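jenen-bench

Substitution times from amateur rugby league, typed up by one person with too many notebooks

What's in the box

Hi! If you like rugby league and you've ever wondered who comes off the bench and when, you're in the right place. I've been keeping interchange notes at Vidthorpe home and away games for years, first on the backs of programs and later in proper notebooks, and last winter I finally typed them all in. The result is one big CSV with 3000 rows, one row per player leaving or entering the field, from 88 matches.

The files are:

interchanges.csv (the main one)
matches.csv (one line per match: season, round, home, away, final score, weather if I wrote it down)
clubs.csv (club names, the short codes I use, and shirt colors)
plots/ (scripts that draw the charts)
CHANGES.txt (I try to keep it up to date)

Everything is UTF-8. Please keep it that way, because Nygård has an å in it and I've already fixed that name more times than I want to admit. If you open the file by double-clicking it in a spreadsheet program you'll probably get garbage in the club column. Use the import menu and pick UTF-8 there.

Columns in interchanges.csv

match_id matches the same column in matches.csv.
club is the short code: VID, NYG, DID or JEN for the four clubs that turn up the most. The rest are in clubs.csv.
minute is the game clock as a whole number. First half runs 0 to 40, second half starts again from 40, and stoppages don't get their own count.
shirt_on and shirt_off are shirt numbers. No player names anywhere, and I'd like it to stay like that. A lot of these folks play for fun and have day jobs.
reason is one of tired, hurt, card, tactical or blank. It's my guess from the sideline, so treat it like one.
sure is y or n. I put n when I was eating, talking, or standing behind somebody tall.

How it was collected

Pencil and a cheap stopwatch. I stand level with the bench if I can get there, write down the two numbers as they cross, and check the stopwatch against the referee's signal at halftime. For away games at Didirent the benches are on the far side of the field, so you'll see a lot more n values in those matches. Sorry! I've thought about dropping them and decided that a blurry record beats a missing one.

Rows where a player leaves and nobody comes on (sin bin, mostly) have an empty shirt_on. Rows where somebody comes on and I missed who left have an empty shirt_off. Both empty should never happen. If you find one, that's my typing.

Running the plots

You'll need Python and matplotlib, nothing fancy. From the main folder run

python plots/bench_timeline.py --club VID

and you'll get a picture with a strip for each match and a tick for each change. Add --season to narrow it down. The script takes a few seconds on my old laptop and most of that is loading fonts.
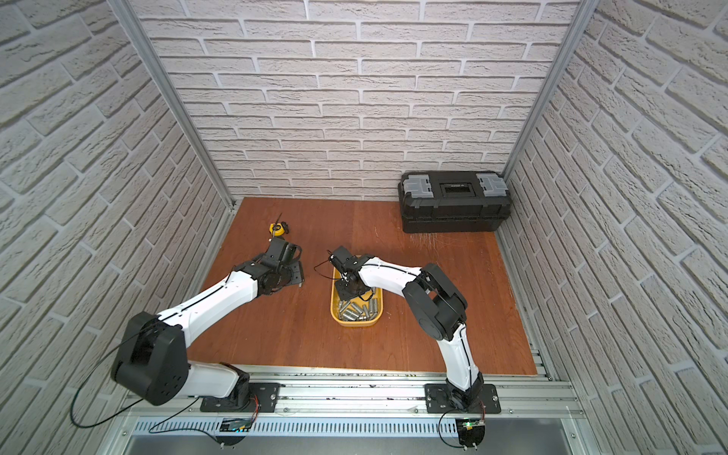
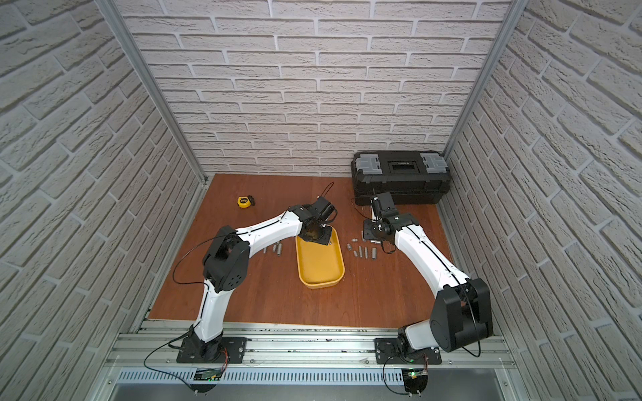 Club colors in the charts come from clubs.csv, and I picked them to look like the real shirts as much as a screen allows. Vidthorpe is the tricky one. Their official color is called "rust," which could be anything, and my first try came out as a sort of tomato. What I wanted was closer to the reddish-brown of the wood floor in both pictures, so the hex value got nudged darker until it sat about there. It's readable next to Nygård's green now, and it prints okay in grayscale too. Change it if you hate it, the value is in the third column.

Things to watch out for

Minute 50 is overloaded. In the early notebooks I rounded second-half changes to the nearest ten when things got busy, so there's a big silly spike there that has nothing to do with coaching. If you're making histograms, filter on sure = y first and the spike mostly goes away (the forwards still tend to come off in that stretch, so don't expect it to go flat).

The Jenen club changed its shirt numbering partway through. Before the change their bench wore 14 to 17 like everybody else, and after it they let players keep a number all season. You can't assume a number over 13 means a bench player for them. I got burned by this myself and published a chart saying their hooker played zero minutes.

Two matches were abandoned, one for lightning and one for a broken goalpost. They're in matches.csv with an empty score.

Also, rules on how many changes you're allowed differ between the league and the cup. There's a comp column for that in matches.csv, so split on it before you compare anything.

Please don't use this to

Rate individual players, or work out who's injured. It's too patchy for that and it wouldn't be very nice.

License

Do what you like with the data, just mention jenen-bench somewhere. Scripts are MIT.

Fixes

Corrections are very welcome, especially from anyone who was at the same game with better eyesight. Open an issue with the match_id and the minute and I'll dig out the notebook. If you've got your own notes for other clubs, send me a few rows in the same columns first so we can

check the minutes line up before you type in a whole season.

To do

Add the preseason games from January
Sort out duplicate round numbers in the cup
Make the timeline script stop putting the legend on top of the last match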